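Udthorpe Library and Community Centre > Equipment and Storage > Storage Bins: Frequently Asked Questions

Storage Bins: Frequently Asked Questions

Last updated: January 2022

The Centre lends plastic storage bins to registered groups and to individual members for the storage and transport of household goods, craft supplies, books and similar items. The following information applies to all loans arranged through the Equipment Desk at Hellwood Street. It does not apply to the lockers in the Mercado Room, for which separate conditions exist.

Who may borrow a bin?

Any member whose subscription is current may borrow. Groups must nominate one person to sign for the loan, and that person remains the contact until every bin has been returned. Members under 18 require the signature of a parent or guardian.

How many bins may be borrowed, and for how long?

Individual members may borrow 2 bins at a time. The standard loan period is 30 days, counted from the day after collection. One renewal is permitted where no other member has placed a hold. Groups that need a larger number should apply in writing to Loïc Poulain, Equipment Coordinator, before making any arrangements for collection.

How much notice is required?

Please allow 48 hours between booking and collection. Bookings received on a weekend are treated as received on the Monday. The Desk cannot prepare bins while a member waits.

What may not be stored?

Members must not use the bins for:

- food that is not in a sealed container
- fuel, paint, solvents, pool chemicals or garden sprays
- damp clothing, towels or camping gear
- live plants or soil

Batteries may be carried if they are fitted in the device to which they belong. Loose batteries should be taken to the collection point at Wellska Hall.

How should a bin be packed?

Place heavier items at the bottom and spread them evenly over the base. Books should lie flat. Nothing should stand higher than the rim, as a lid forced down over its contents will bow and will not seat properly afterwards. Where bins are to be stacked, the fullest belongs at the bottom of the stack.

May I label a bin?

Yes. Use the removable tags supplied at collection. Adhesive tape, permanent marker and stickers of the member's own are not accepted, and a cleaning fee applies where residue has to be removed. Labels fixed by the Centre must be left in place.

How should a bin be cleaned before return?

Wipe the inside and outside with a soft cloth, warm water and a little dishwashing liquid, then dry thoroughly. Abrasive pads dull the surface. Bins should not be put through a dishwasher or left in full sun to dry – prolonged heat makes the plastic brittle.

What is checked on return?

Staff look over the base, the uprights, the corners and the rim. Slots and notches moulded into the plastic are part of its form and are not recorded as damage. Cracks, whitened creases and broken edges are recorded.
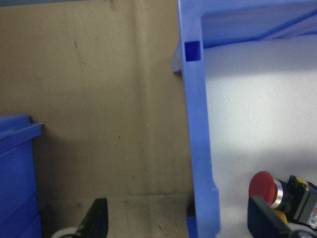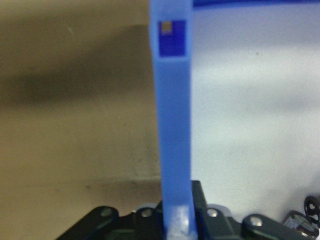
Light scratching is regarded as fair wear and no charge is made for it. If a crack is found during the loan, stop using the bin and bring it back as it is. Repairs with glue or tape should not be attempted.

What happens if a bin is lost?

The borrower is charged the replacement cost shown on the loan form. Disputed charges may be referred in writing to Didier Maillard, Member Services, quoting the loan number.

Whom should I contact?

The Equipment Desk can be reached through the main switchboard on extension 1394. Enquiries are answered in the order received.

Related pages

Borrowing Trestle Tables and Chairs
Lockers in the Mercado Room: Conditions of Use
Battery Collection at Wellska Hall
October Stocktake: Desk Closures
Membership and Subscriptions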